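December, evening

Third day on the handling rules. Chaltu Alemayehu wants the Korkivel protocol down to two sides of paper before it goes to Nidness, and at the moment it runs to 7. Most of the excess is in the section on cloth, so cloth is where I have put my time.

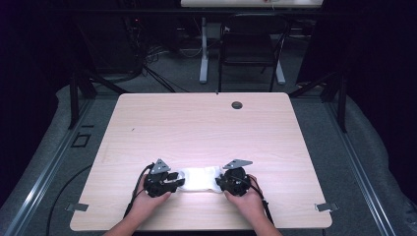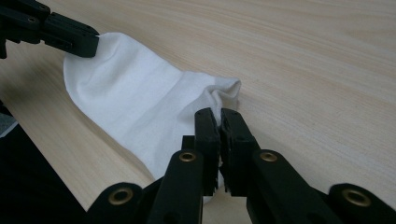
Cloth at the table, both grippers in use. In the second one, toe and cuff of a sock.

Rule 4 as it stood: "The item shall be held securely at each end." Two people can read that and do different things, and Macario Serrano and I did. He takes the cuff by its edge, a single layer if he can get it. I had been closing on the whole bunch. Both are secure. They give different finger openings for the same task, and the opening is one of the values Panagiotou will check.

Proposed wording: "Close on the gathered cuff, both layers, fingers perpendicular to the table. Hold the toe against the surface with the other tool until the cuff is closed." Longer, but it can be checked from the recording. Macario objects to "perpendicular" and would accept "upright". I have written upright.

Rule 5, tension. The old text gave none. I don't want a force figure in there when the tools report no force. Settled on: stretch until the item lies straight, then stop. Wrinkles are permitted. A visible pull in the knit counts as a fault and the attempt is marked, kept and not repeated in the same slot.

Rule 6, cables. Each lead to run back along its own forearm and off the near side of the table. No crossing. Chaltu asked whether this belonged under safety or under data quality and I said safety, as a snagged lead moves the hand before it moves anything else. She has put it under both, which I shall have to undo.

Rule 9, failed attempts. This took up most of the afternoon. Tesine's version lets the operator discard anything they consider poor. I am against that. If the operator decides, the set of 1000 ends up with almost no drops in it, and nobody downstream can tell how often the cloth slips. New text: the operator may flag, only the reviewer may remove, and every removal carries a written reason. Macario thinks reviewers will write "bad" 100 times over. Possibly. We could give them a short list to pick from — slip, wrong item, tool fault — and leave a free line underneath.

Still open:
Whether a rest break is compulsory after a fixed number of attempts or a fixed time. I favour time. My own wrists were stiff by four o'clock.
Whether the item must be dropped afresh between attempts or may be left as it falls.
Who signs off a change to the rules once collection has begun. At present it seems to be me, by default.

Cloth section is down to 3 pages from 4. Chaltu will not be pleased with that. Tomorrow the definitions, where "item", "object" and "article" are all used for the same thing.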